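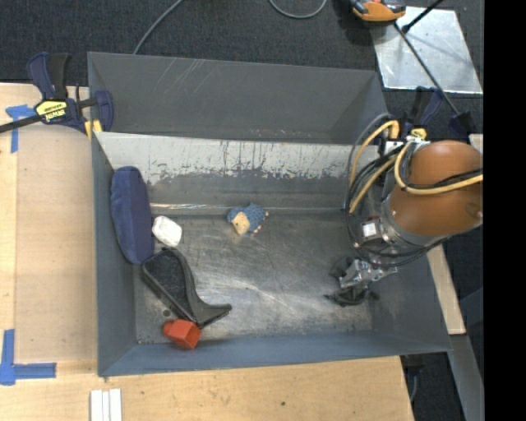 Since the update to version 3 of Plendemitz Catalogue, blue colours change when I upload a photograph to our product library. The file on my computer is correct, and it is still correct when I download the original again from the library. Only the preview and the printed page are wrong. The long pouch that rests against the left wall of the grey bin is navy blue with a lighter blue face, and after uploading, the lighter face becomes violet and the darker right side is nearly black. The grey of the metal stays grey, so I do not think that the whole picture gets a wrong white balance. I would like to know whether this is a setting on our side or a fault in the program.

Ticket 3535
Status: Closed
Product: Plendemitz Catalogue, desktop and web library
Opened for: Postma School and Office Supply

What I have tried before I wrote to you:

I restarted the program and emptied the preview cache. There was no change.

I uploaded the same file from another computer, with another user account. The preview was violet there as well.

I looked at the preview on my telephone. Also violet, perhaps a little less strong, but my telephone makes all colours softer.

I printed one page on our Gelden office printer and one page at the copy shop. Both have the violet colour. For this reason I believe the printer is innocent.

I saved the photograph again as PNG and uploaded it. This version was correct! But I can not do this for the whole library, which has 423 photographs, and the PNG files are very large for our internet connection.

Our spring catalogue has to go to the printing house at the end of February, so I would be grateful for an answer before then.

Reply from Isla Pearce, Support, 10:40 am

Thanks for the detailed notes, they save us a round of questions. The PNG result is useful. Can you tell me two things please?

1. In Library > Import > Colour, what is chosen under "Embedded profiles"?
2. Do you have any add-ons turned on? You'll find them under Account > Add-ons.

If you can, leave the affected files in the library for now so I can look at the same copies you're seeing.

Reply from customer, 11:25 am

Thank you for the quick answer.

1. It says "Discard on import". I did not choose this. I asked my colleague and she did not choose it either. On our old version this menu had only the choices "Keep" and "Convert", if I remember well.

2. We have one add-on, Saneo Resize. It makes the photographs smaller, so that the pages load faster. We have used it since last winter without trouble.

I have not deleted anything.

Reply from Isla Pearce, Support, 2:15 pm

That helps. Please change "Embedded profiles" to "Convert to sRGB", save, and upload one photo again under a new file name. Use a new name, otherwise the library may show you the old preview. Leave Saneo Resize on for this first try and then repeat with it off.

Reply from customer, 3:05 pm

I did it in the order you wrote.

With "Convert to sRGB" and Saneo Resize on: still violet.

With "Convert to sRGB" and Saneo Resize off: correct. The navy is navy.

With "Discard on import" and Saneo Resize off: violet again.

So it seems that both things must be changed together. I repeated the three tests with a photograph of a green folder and the difference was very small, I had to put the two windows next to each other to notice it. Perhaps other customers have the same fault and do not see it, if they sell mostly green or brown articles.

Reply from Isla Pearce, Support, 4:30 pm

I'm passing this to Ryan Ellwood, who looks after the import side. Your three tests are exactly what he'll want.

Reply from Ryan Ellwood, Import Team, 9:10 am

Hi, I could repeat this with your files. They were saved in the Adobe RGB colour space. The update set "Embedded profiles" to "Discard on import" for accounts that had never saved that page, and it shouldn't have. Separately, the resize add-on removes the profile before our import step gets to read it, so the conversion has nothing to work from.

To repair the library:

Turn off Saneo Resize.
Keep "Convert to sRGB".
Go to Library > Maintenance > Rebuild previews and tick "From originals".

Your originals are untouched, so you don't need to upload anything again. After the rebuild, please open each catalogue page once before you export it, or the export will take the stored preview.

Reply from customer, 1:50 pm

The rebuild finished during my lunch. I checked all 39 pages of the spring catalogue and the blues are as they should be, also on paper from the Gelden printer. Page 12 was still violet at first, but this was my mistake, I had forgotten to open it before the export.

One question remains. Without the add-on our web pages load slower. Is there a size setting inside Plendemitz which I can use in its place?

Reply from Ryan Ellwood, Import Team, 2:35 pm

Yes, Library > Import > Size, "Limit longest side". It runs after the colour conversion, so it's safe to use with these files.

Reply from customer, 3:00 pm

I found it and it works. You can close the ticket. Thank you both for your patience.

Reading time: 5 minutes

Search tickets and articles Enter keyword Go

Related tickets
Preview stays old after replacing a file
Red logo prints orange on glossy paper
Add-on order and import steps
Catalogue export stops at the last page
Where did the "Keep profile" choice go?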